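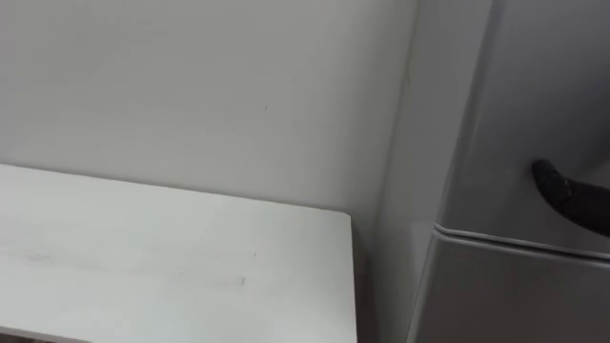
Mesa blanca junto a la pared, cerca del frigorífico.

Preguntas frecuentes sobre el seguro de hogar Giseneo para viviendas en alquiler

¿Quién puede contratar el seguro?
Puede contratarlo el propietario de una vivienda situada en territorio nacional y destinada a arrendamiento residencial. Las personas jurídicas deberán dirigir su solicitud al departamento de empresas de Luvex Correduría.

¿Qué bienes quedan cubiertos?
La póliza ampara el continente y el contenido que sea propiedad del arrendador - mobiliario, electrodomésticos y elementos fijos - hasta el capital indicado en las condiciones particulares. Los bienes del inquilino quedan excluidos.

¿Se cubren los daños causados por el inquilino?
Sí, mediante la garantía opcional de actos vandálicos, con un límite de 2000 euros por siniestro. El desgaste por uso ordinario, las manchas y los arañazos superficiales no son objeto de indemnización.

¿Existe un período de carencia?
La garantía de impago de rentas tiene una carencia de 18 días desde la fecha de efecto. Las demás garantías entran en vigor una vez abonada la prima.

¿Cómo se comunica un siniestro?
El tomador dispone de 15 días para comunicarlo desde que tenga conocimiento de los hechos, a través del área de clientes o por escrito. Deberá indicar el número de póliza y aportar una relación de los bienes afectados. Si no conserva las facturas, el perito podrá admitir otros medios de prueba.

¿Quién realiza la peritación?
La valoración corresponde al gabinete Wiegand. En caso de desacuerdo, el asegurado podrá designar un perito propio.

¿Qué ocurre si la vivienda queda desocupada?
Deberá comunicarse toda desocupación prevista superior a dos meses. Durante ese tiempo, la garantía de robo queda limitada al continente.

¿Dónde se presenta una reclamación?
Las reclamaciones se dirigirán por escrito a Rania Kassab, titular del servicio de atención al asegurado, Apartado de Correos 2832.

Texto revisado el 2018-10-20. Las condiciones generales prevalecen sobre el contenido de esta página.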